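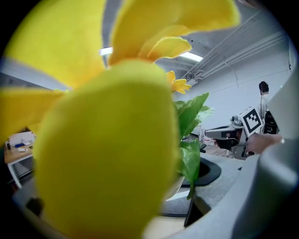 Perrine Gaillard wrote:

> I tried the Prunden paste on the hallway at Lokurwood and the seams
> opened up overnight. The paper is the heavy Lefèvre stock, pattern 303.
> I soaked each drop for ten minutes like the label said. Do I need to
> strip it all and start over, or can I fix the seams where they are?
> The wall was painted last year with an eggshell, if that matters.

Perrine,

The eggshell matters more than the paste. Paper that heavy pulls as it shrinks, and on a sealed wall the edges have very little to hold on to. Did you sand or size the wall first? You didn't mention it, so I'm guessing no.

I wouldn't strip it yet. Press along a few drops with the flat of your hand. If the middle is tight and only the edges have lifted, you can save it. Get a small tub of seam adhesive, work it under with an artist's brush, wait five minutes and close the seam with a roller. Go lightly. If you press hard you'll squeeze the glue out and leave a shiny line down the wall. Wipe with a damp sponge, not a wet one.

If the gap is wider than a pencil line, glue won't close it. Gilles had that in his stairwell and touched up the wall behind with a matching paint. It looks fine from the landing — less so up close.

Ten minutes also sounds long to me. I hung pattern 704 from the same range in our dining room and gave it six. When it soaks too long it stretches, and then it has further to shrink back. Solange goes by feel and folds the drop as soon as it goes limp, but she has done a lot more of it than I have.

For the drops you haven't hung yet, wash the wall, sand it with 140 grit, wipe off the dust and put on a coat of size. Leave that until the next morning. Keep the heating off while the paper dries, and the windows shut. I lost a whole wall in March by running a heater in the room.

One more thing, check the batch number on your remaining rolls. Mine were all 957 except one, and that one was a shade darker. I used it behind the bookcase.

Does anyone on the list still have the Sturkwood seam roller that was going around? Inês had it last, I think.

Ziad Qudah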